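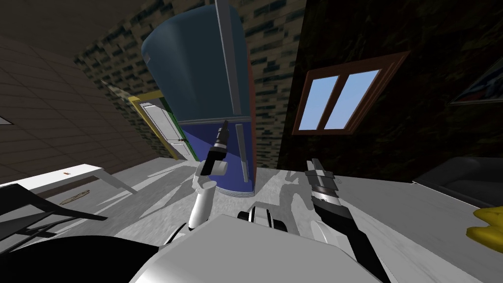
When should magnesium be taken if it is meant to help with sleep? The office's present advice is with the evening meal, and at the same hour each day.

Diary of the Supplements Desk
4/19/18
Posted by the Desk Editor

The morning was given over to the revised leaflet on magnesium powders. The Tondska sheet, last amended in October, still told readers to take the full measure at bedtime on an empty stomach. Several had written to say that this upset them in the night. The new wording asks for a half measure during the first week and a full glass of water with it. 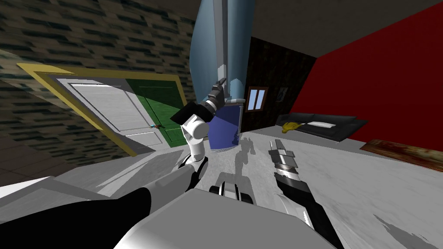
Merkeck replied before noon that the half measure was acceptable to them, but that the word "gentle" should be struck from the second paragraph, as it could be read as a promise. The Desk agreed and the word has been removed. The paragraph is now rather dry, and has been left so.

The afternoon went on the comparison of labels. Wallin gives its content as the weight of the whole compound, while Trarkari gives the magnesium alone, and a shopper holding the two tubs would suppose one to be far stronger than the other. It was decided that the table should carry one column only, 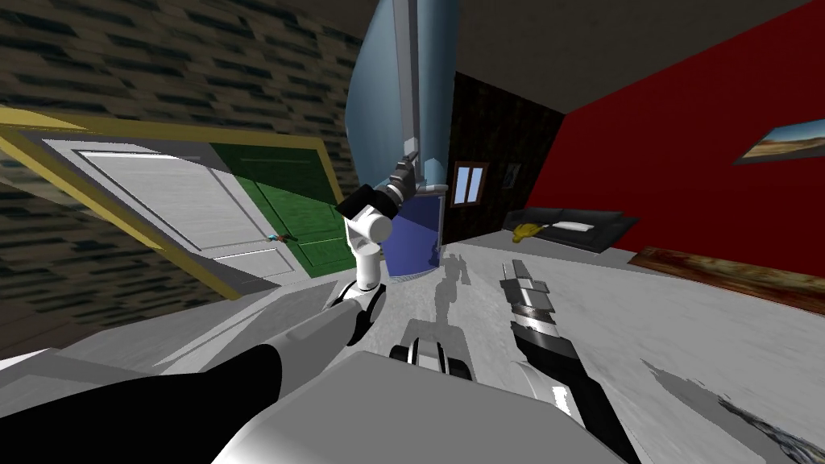
and that this column should show the magnesium alone, with a note on how the other figure is reached. Anyone taking medicine for the heart or kidneys is directed to a pharmacist before starting. That line has been moved from the foot of the leaflet to the top, where it should have been from the beginning.

The print order stands at 700 copies. Some 636 are already promised to health shops and surgeries, so few will be held in reserve. The question of a large-type edition was raised again and again put off.

Two letters on zinc remain unanswered and are carried over. The proof of the magnesium leaflet is to be read once more for spelling before it leaves the office.
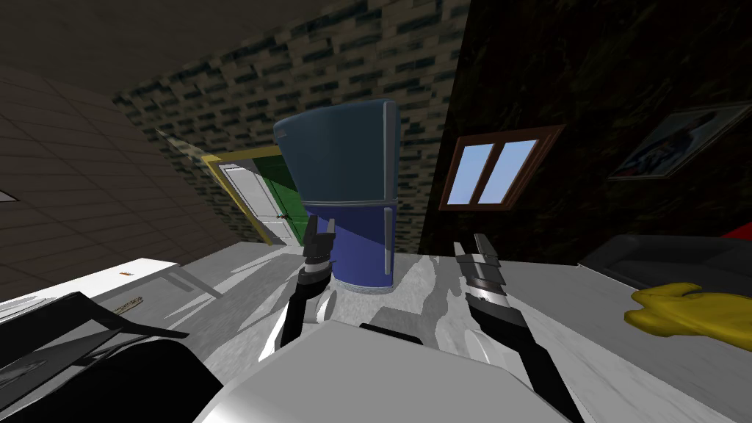

Refrigerator with blue doors, simulated room.

662 shares | 2 comments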